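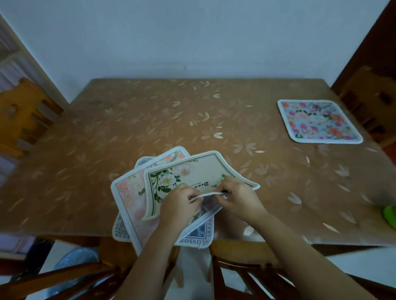
Rekdale said it would like someone to explain why a person at a dining table can find the edge of one mat and peel it off the stack, and a Medve cell with a camera over it can't tell when it has hold of two.

4 min read

Minutes, Medve cell fault review
Deltham site, upstairs meeting room
1 April 2025

Present: Rekdale (operations, safety, linen room), Claler (service, controls). The linen room representative from the late shift joined for items 2 to 4.
Apologies: Claler sales.

1. Previous minutes

Accepted with one change. The February minutes say the double-pick problem was "resolved by the software update". Rekdale asked for this to read "Claler advised that the double-pick problem was resolved by the software update". Claler did not object.

2. What happened

The cell was separating square fabric placemats with bound edges, mixed prints, from a fanned stack. The gripper closed on the binding of the top mat and also caught the one under it. The arm lifted, the lower mat dragged, and the cell stopped with the binding stretched tight between the gripper and the stack clamp. The screen showed "part present, OK".

The operator opened the side gate and reached in to free the mat. The arm then moved back towards its home position. The operator's hand was caught between the gripper and the clamp and was pulled clear by the operator. Bruised knuckles, first aid on site, back at work the next shift.

Claler's written report gives the cause as "operator entered cell without following the reset procedure". Rekdale safety does not accept this as a cause. The gate was open and the arm moved. Whatever the operator did or didn't do before that, an open gate is meant to stop the arm.

Claler said the log shows the gate as closed throughout. Rekdale said that was the point. The late shift representative said the gate switch has been loose for weeks and that people have been pushing it back into line with a thumb. Asked if this had been reported, the representative said yes, on the clipboard. The clipboard was fetched. It was there, in two different hands, with no action written beside either entry. Rekdale operations accepted that this is Rekdale's failure and asked for it to be minuted as such.

Claler asked that the report's wording stand until its own inspection of the switch is finished. Not agreed. Both versions to be attached to the site incident record.

3. Double picks

Claler presented results from its own workshop showing no double picks after the update. Rekdale asked what mats were used. Claler said test squares, plain, single colour, no binding. Rekdale asked whether any of them had ever been through a wash. They had not.

The linen room ran its own trial before the cell was locked out, using ordinary stock out of the trolley. In a run of 80 mats there were 7 double picks. The cell flagged none of them. Claler questioned whether the stack had been fanned properly. The linen room said it had been fanned the way it is always fanned, which is by hand and in a hurry, and that a machine that needs the job done nicely beforehand isn't saving much.

There was a long discussion about the camera. Claler believes busy floral prints, lettering and contrasting borders are being read as mat edges, and that curled corners make it worse. A further update is planned to deal with this. Rekdale pointed out that the last update was also going to deal with this. Claler said the new one uses a different method. Asked for something in writing on the method, Claler said it would see what could be released.

Rekdale operations asked about a weight check on the gripper — two mats weigh more than one. Claler said the gripper has a force sensor but it is not used for that. No clear answer was given as to why not. Claler to come back on it.

4. Restart

Claler proposed restarting at 10 per cent speed with a person standing by. Rekdale safety refused. Slow speed doesn't fix a gate switch, and the person standing by would be the one with their hand near the clamp. The late shift representative said the shift would not run it in any case.

Agreed that the cell stays locked out and mats are separated by hand at the long bench. The linen room noted that hand work has kept up so far. Claler asked that this comment be left out as not relevant to the fault. It stays in.

5. Actions

Claler: replace gate switch and supply inspection findings on the old one. Old switch to remain on site in a sealed bag until both parties have looked at it.
Claler: written answer within 7 days on the force sensor and on why the arm homed without a reset being pressed.
Claler: repeat the pick test at Deltham on Rekdale's own washed stock, linen room to choose the mats.
Rekdale operations: go through the clipboard back to February and put a name and date against every open entry.
Rekdale safety: isolation padlock on the cell, key held in the safety office.

6. Other business

Claler asked if the invoice for the update could be released. Held over.

Next meeting to be set once the switch findings are in.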